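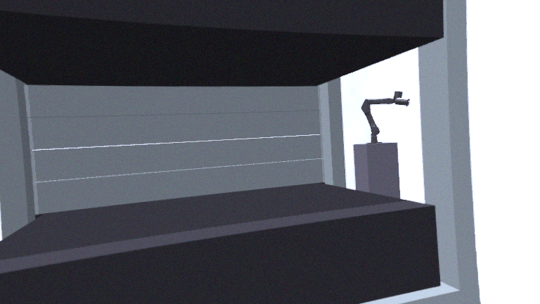

Making a halberd from a camping mat

Right, so the halberd is finished. I said in July that I would write it up when it was done, and a few people have asked since, so this is the whole thing from start to finish, including the bit where I had to make the head twice.

The costume it goes with is the gate warden from Drastport, the fantasy game I have been playing for most of the year. If you haven't played it, the wardens are the big silent guards who stand on the bridges and won't let you through until you have done the Povden chapter. They wear long grey coats, a flat sort of helmet and a collar with rivets in it. The coat was easy. I found a wool one in a charity shop and dyed it. The weapon was the hard part, as it is taller than I am and most events have rules about that.

The rules first, then. The convention I go to asks for no metal, no hard wood, nothing with a sharp point, and nothing you can't carry through a normal door. They check props at a table by the entrance and put a tag on them. I have seen people sent back to the car park with things that took them weeks. If you are planning something large, email the organisers with a photo before you start cutting. They replied to me the same evening.

For the shaft I used plastic plumbing pipe from the DIY shop. It comes in long lengths and is light, but it bends a bit when you hold it out, so I pushed a length of bamboo cane down the middle and packed the ends with tape. I asked whether bamboo counted as hard wood and was told it was fine as long as it was inside something. The shaft splits into two parts with a push-fit joint, and the joint is hidden under a leather-look wrap made from an old handbag.

The head is camping mat foam, the closed-cell kind. My first go was cut from a single layer and it flopped over like a wet sock. The second was three layers glued together with contact adhesive, with the middle one cut slightly smaller so there was room for a strip of plastic from a folder.

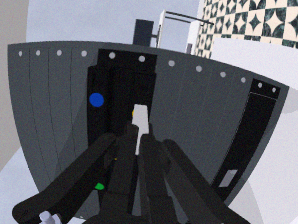 That strip made all the difference. It runs from the socket almost to the tip of the blade, and you can still bend the whole thing with one hand, so it passes as soft. Leave the glue until it feels dry before you press the layers together. I was impatient the first time and they slid about.

For the edge I drew a line all the way round with a biro and cut the bevel with a fresh blade, holding the knife almost flat. Change the blade more often than you think you need to. I got through 4 on the head alone. Where the cut was rough I went over it with fine sandpaper and then a hair dryer, which closes up the surface a little. A proper heat gun does it better but I don't have one.

Sealing took longer than anything else. I used watered-down PVA, 5 coats, leaving each one to go clear before adding the next. After that came black acrylic as a base, then silver put on with an almost dry brush, then some brown dabbed into the corners with a bit of sponge. The wardens in the game have a pattern of small waves scratched into the blade. I did mine with a ballpoint before sealing, pressing hard, and the paint settled into the lines by itself.

The rivets on the collar were the most boring job. There are 137 of them if you follow the game model properly, and I did. They are flat-backed craft gems painted over in gunmetal. I did them in front of the telly over several evenings and I would not do it again. From further away than arm's length you would never notice if half of them were missing.

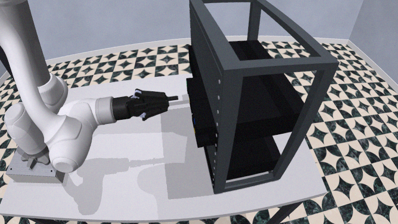
Words by Kaj Hviid
Costume maker and writer of this blog

On to the day itself. The halberd went through the prop check without any trouble. The woman at the table bent the tip, gave the shaft a squeeze, asked what was inside it and put a yellow tag on. The queue behind me was longer than the check.

Carrying it was more of a nuisance than I had planned for. You can't sit down with it, you can't really get into the toilets with it, and in the trading hall I had to hold it straight up the whole time so I didn't knock anyone. If I were starting again I would put a strap on it. Birthe Kjærgaard, who was going as Captain Thorlacius from the same game, ended up holding it for me while I had lunch, and was asked for more photos with it than I was.

Her costume was very good, by the way. The breastplate was floor mat foam shaped over a kitchen bowl, and the cape had been lined properly, which hardly anyone bothers to do. She has said she will let me have the pattern for the shoulder pieces, so those may turn up here at some point.

Damage by the end of the day: one scuff on the back of the blade, where it caught on a door frame, and a small crack in the paint near the socket. I think the crack is from the foam bending and the acrylic not bending with it. Several people have told me to use a flexible primer under the paint, so I will try that on the next one and see if it holds up.

A few people asked me about cost. The pipe and cane were cheap, the mat was one I already had, and the glue was the dearest single thing on the list. The paint I had left over from the Baston shield, the round one I posted last winter. If you had to buy everything new it would still come to less than a ready-made foam one of the same size, though you would need to be happy spending your evenings on it.

I haven't drawn up a proper template, but I did keep the paper pieces I cut round. They are a bit chewed at the edges. If anyone wants them, leave a comment and I will trace them onto something cleaner and scan them in. They are sized for a head as long as my forearm, so you may want to enlarge them if you are tall.

Next is the helmet. I have the foam for it and no idea yet how to do the visor.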